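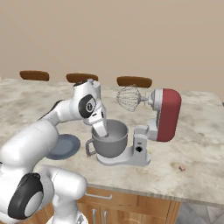
Figure 2. Loading step of the mixer task in Omthorpe. The mixer head is raised and the fingers of the gripper are inside the bowl. A small cube is on the counter to the right.

5. Food preparation tasks

5.1 Task definition

The mixer task is the longest of the kitchen tasks in Omthorpe and the one on which we have the most data. The work surface is a marble-topped island with a tilt-head stand mixer. The ingredients are stood in for by two small light brown cubes. We use rigid cubes because granular material is slow to simulate and because the grasp is then the same for every ingredient, so that failures can be assigned to reaching, releasing or handling the appliance. A plate is placed on the same counter as a distractor. The arm must place both cubes in the bowl and then close the mixer head. An episode starts with the head raised and ends when the head is down or when the time limit is reached.

Success is judged from the simulator state. A cube counts as loaded when its center is inside the volume of the bowl and its velocity has stayed under a threshold for one second. The head counts as closed when the hinge angle is within tolerance of its lower stop. Earlier versions of the task also accepted a head that rested on a cube, and results reported before April should not be compared with the ones given here.

The colors of the appliance parts, the placement of the objects and the viewpoint vary between episodes. The mass of the cubes and the friction of the hinge vary as well, but over a narrow range, and we did not find an effect of either on the loading step.

5.2 Training data and policies

Demonstrations were collected by teleoperation in the simulator. After removing episodes in which the operator dropped a cube off the counter or reset the arm, some 3,000 remained. All of them contain the full task, including the closing step. The list of held-out layouts was frozen on 06/08/2025 and no policy was tuned on it afterward.

Two policies were compared. Ra predicts one action per control step from the current camera views and the joint positions. Hakard predicts short sequences of actions and executes a part of each sequence before predicting again. Both were trained on the same episodes with the same image resolution. A scripted baseline, Petora, has access to the true object poses and moves through fixed waypoints computed from them. It is included to show how much of the difficulty remains when perception is taken out.

5.3 Loading

Hakard placed the first cube in the bowl in 91 percent of the held-out episodes. The remaining failures were mostly missed grasps, where the fingers closed beside the cube or on one of its edges and the policy lifted anyway. In few of these did the policy go back for a second try, although the demonstrations contain recoveries of this kind. Ra missed more grasps but repeated them more often, and its final rate on the first cube was close to that of Hakard.

The second cube was harder for both. The approach is the same and the free space above the counter is the same, so we looked for the cause in the bowl. With the head up, the whisk hangs over or close to the opening, depending on the layout, and the arm has to come in from the open side. The operators did this by dipping the fingers well below the rim before opening them. The policies learned the dip but not its depth. When they released too high, the cube struck the rim or the beater and in some episodes stayed there.
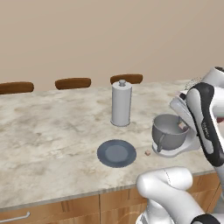
A cube that stays high in the bowl is not a problem at the time of release. It satisfies the velocity threshold, and if its center is below the rim plane it is counted as loaded. It becomes a problem at the closing step, when the beater comes down on it. We kept the criterion as it is, as a stricter one would move the failure to a different row of the table without changing the number of completed episodes. Readers who want the stricter figure can recompute it from the logged poses.

5.4 Closing the head

The closing step separates the methods more clearly. The head has to be followed through an arc while the contact point slides along the housing. Petora fails here often, in spite of exact poses, because its waypoints assume that the fingers do not slip. Ra pushes the head part of the way and then loses contact. Hakard keeps contact longer but tends to press toward the column, where the lever arm is short, and in a number of episodes it stalls against the force limit.

We tried two changes. Adding the measured joint torques to the input of Hakard reduced the stalls and had no visible effect on loading. Adding a wrist camera helped loading slightly and closing not at all - the view from the wrist during closing is filled almost completely by the housing. The version with torques is the one used in the rest of the paper.

5.5 What the results say about the chore

None of the policies would be useful in a kitchen at this point. Loading two rigid cubes is a small part of making batter, and the steps that a person would find tedious (measuring, scraping down the bowl, washing up) are not in the task. The time needed is also a concern. The operators, working through a controller and with no sense of touch, completed the task well ahead of Hakard in nearly every layout, and the gap was widest in the closing step.

The results do suggest which parts are near. Picking up a small object from an open counter and bringing it to a wide container can be learned from the amount of data we had, and it carried over to layouts that were not in training. Operating the appliance did not carry over as well. Changing the hinge friction beyond the training range lowered the closing rate of every method, Petora included, while the loading rates hardly moved.

We did not test transfer to a physical mixer. Ulises Cárdenas measured the hinge of one household unit so that the simulated friction would fall in a reasonable range, but a single unit does not say much about the spread between models or about wear. The contact model is a further limit: the fingers and the housing are both treated as rigid, and a padded finger would probably slip less than ours does. Section 6 repeats the closing analysis for cabinet doors and drawers, where the arc is simpler and the handle gives the gripper something to hold.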